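Six weeks of squeezing things: a chat about grippers, tape and black cloth

28th November

I'd been told to bring something floppy. So I turned up at the Wuyts workshop with a tea towel, two socks and a rain jacket, and the engineer I'd come to interview took the lot off me before I'd even found somewhere to put my bag. "Oh good, the jacket," she said. "Everything slides off that sort of thing."

She runs the gripper trials there (she asked me to leave her name out, and said her colleagues would work it out anyway), and since July she's been putting two hand-held grippers through the same set of jobs. One is the Ovix, which has wide, soft fingers and costs a fair bit. The other is the Cuvo, which is narrower and harder in the finger and which she can mostly fix with a screwdriver. Both get carried around by a person and squeezed by hand, with a camera looking down past the fingers, and whichever wins will be copied for the arms at the other end of the building.

I asked why she didn't just bolt both of them to an arm and let it go.

"Because then I'd be testing the arm," she said. "If I'm holding it, I can feel the slip. You get this little buzz in your wrist just before the cloth goes. I'd never have picked that up off a graph."

Her log had 326 grasps in it when I visited and she's aiming for 600 before she writes anything up. Every one gets a line: which gripper, what it picked up, how it let go, and a column just headed "grumbles". I read quite a lot of the grumbles column. My favourite entry was "sock, again".

The jobs themselves are pretty ordinary. Pick up a cloth by the corner, pick up a cloth from the middle, drop it in a tray, stand a small clear panel upright, pull one layer off a stack of 3 without dragging the next one along. I had a go at that last one with the Ovix and got the whole stack every single time. With the Cuvo I managed it on my second try and was far too pleased with myself.

"Everyone likes the Ovix for the first ten minutes," she told me. "It feels lovely. It's forgiving, you can be miles off and it still closes on something. But it can't do a pinch. The tips sort of fold past each other, and by then your cloth's on the floor."

And the Cuvo?

"Eats its pads. That's the whole complaint, really. The fingers are fine, the linkage is fine, I've never had a pivot go on me. But the grip surface takes a hiding and you've got to keep an eye on it."

She let me look down the Cuvo's camera feed while she lined up on a bit of black fabric, and I could see what she meant about the pads straight away. 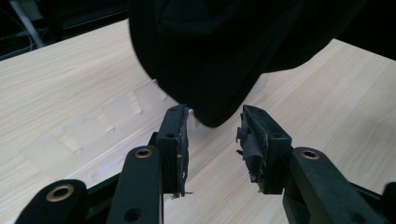
Lining up on the black cloth. Have a look at the state of the grip pads!

I asked if she shouldn't have changed them by then. She laughed at me, kindly enough.

"I want to know how bad they can get before it matters. On the jacket it matters early. On cotton, you'd be amazed, it'll keep going with half the pad hanging off. If I swapped them every morning I'd have a beautiful set of numbers that didn't match what happens on a real bench."

Black cloth turned out to be its own headache, and one I hadn't thought about. She reckons the camera question has taken up more of her time than the fingers have. Dark fabric between dark fingers is hard to sort out on a screen, and you lose the edge right when you're about to close on it. The clear acrylic is a pain the opposite way, where all you've really got is a bright line along the rim and the rest is table. She's tried the lamp on the left, the lamp on the right, and the lamp bounced off a sheet of paper, and she's gone back to the right.

"I'd love pale fingers," she said. "Grey, white, any colour at all. I've asked Anham for a set." (Anham does their printing, and the quote was still sitting in her inbox.)

We talked for a while about weight, too. After about 16 grasps in a row my forearm was properly sore, and she said that's when she makes people stop, because tired hands start squeezing early and it messes with the log. The Ovix is the heavier of the two and it shows. She does hers in short bursts with a cup of tea in between, Ovix first one day and Cuvo first the next, so that neither of them always gets the fresh arm.

So which one would she pick, if she had to sign the order form that afternoon? She didn't want to answer that and went off to rinse the mugs. When she came back she said the Cuvo, with a different pad material, and a spare set taped inside the lid of the case.

"And ask me again at 600," she said. "I might have changed my mind by then. The jacket could still do it."

She's kept the jacket, by the way. I went home in the drizzle with a tea towel and one sock.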